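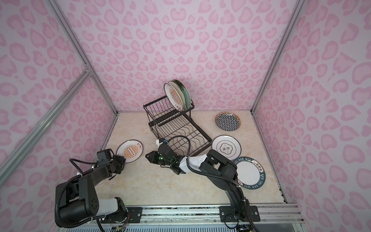
4.2 Household tasks and nausea in the first trimester

Nausea was the symptom participants wrote about most often, and they usually wrote about it together with whatever they were doing at the time. The diary had a free-text line under each symptom entry, headed "Where were you and what was going on?", and most women filled it in even on days when they left the rating scales blank. Smell was by far the most common trigger named. Sight came up less often, and when it did the complaint was usually about busy surfaces close to the face: patterned bedding, a scrolling phone, or wallpaper of the kind with deep pink blotches and heart-like shapes packed closely over a paler pink. Plainer surfaces, or a floor with only faint beige and tan veining, were not named as triggers in any entry. We coded visual triggers separately from motion triggers, though the two overlap in the case of screens.

The 108 women who returned at least one full diary week produced 1074 entries between the fifth and thirteenth weeks of pregnancy. They had been recruited from 700 invitations handed out at the two clinics in Skekham, Drunar and Meng, at the booking appointment. Women who had already been admitted for severe vomiting were not invited. Entries were made on paper or in the Tratano app, according to preference. The paper diaries were typed up by the second coder, and spelling was left as written.

Entries were sorted first by place (home, work, transport, shop, other) and then by task. Kitchen tasks made up the largest group within home. Within that group, cooking meat and opening the refrigerator were rated worst, followed by emptying the dishwasher, which several women linked to the warm smell when the door is opened. Washing up by hand was rated as milder. Laundry was mixed. Women who used unscented detergent before pregnancy gave it low ratings, and some of those who did not had changed brand by the eighth week.

Time of day mattered less than we had expected. Morning entries were more frequent, but the morning ratings were no higher than those made in the evening, and the evening entries were longer. One participant in her second pregnancy wrote that with her first she had been sick before breakfast and fine by ten, and that this time it started when she began the dinner and stayed until she slept. Women with a toddler at home reported more kitchen entries overall, which we take to reflect the number of meals being prepared and not a difference in sensitivity.

4.3 Changes made at home

In the interviews, held by telephone in the fourteenth week, Noemí Camacho asked each woman what she had changed in the house since the positive test. The interviews lasted 20 minutes. Answers fell into two broad groups. In the first, someone else took over a task. In the second, the woman kept the task and altered how or when it was done.

Handing over a task depended heavily on who knew about the pregnancy. Women who had told only a partner could pass on cooking, but had no easy explanation for relatives or housemates. Several described inventing a stomach bug and then having to keep it up for a month. One woman had stopped hosting the family meal on Thursday and told her mother that the oven was broken. Those who had announced early, before the first scan, reported more practical help, and also more advice they had not asked for. We did not find that either group regretted the timing of the announcement, although two women said they would tell their mothers sooner if there was a next time.

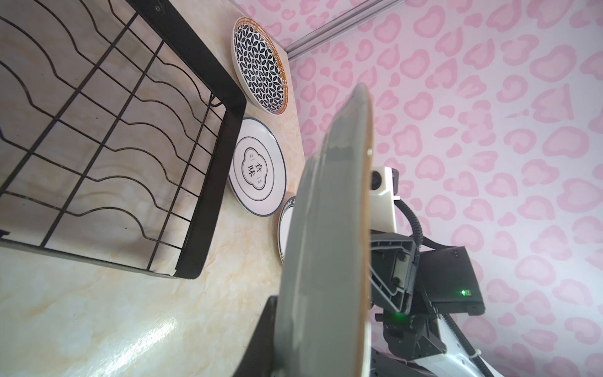 Figure 3. Empty black wire dish rack on a marble-patterned countertop. Plates lean upright along the wall.

Altering a task took many forms. Meals were cooked in one batch on a good day and eaten cold. Bins were moved outside. Food was bought already chopped. Dishes were rinsed straight away and left to air dry, so that nothing was standing in the sink by evening and no damp dish towel was needed; the towel was mentioned as a source of smell in its own right. Windows were kept open, in some homes against the wishes of the rest of the household. Few of these changes had been suggested by a midwife. Most came from a sister or friend, or were worked out by trial.

The changes were not always kept. By the time of the interview, more than half of the women had gone back to at least one task they had given up, most often cooking. The return was gradual and tended to follow appetite. Participants seldom named a day on which nausea ended. They noticed instead that they had made an ordinary meal, sometimes several days after the fact. In the diaries the same period shows up as shorter entries and then as gaps, which means that missing days in weeks twelve and thirteen should be read with care. A blank page in week six was often a sign of a bad day, while a blank page in week thirteen was more often a sign that there was little to report.

Two points limit what can be said from these data. First, the women chose which moments to record, and a task that was avoided altogether left no entry. Cooking fish, for example, appears only a handful of times in the diaries but was named in many of the interviews as the first thing to go. Second, the sample contains few women living alone. Those who did described fewer changes of the first kind, as would be expected, and relied more on takeout food and on dry items kept beside the bed. Their ratings for nausea did not differ clearly from the rest of the sample, but the group is too small for a separate analysis. Tiredness, which many participants found harder to separate from nausea than our form allowed, is dealt with in Section 4.4.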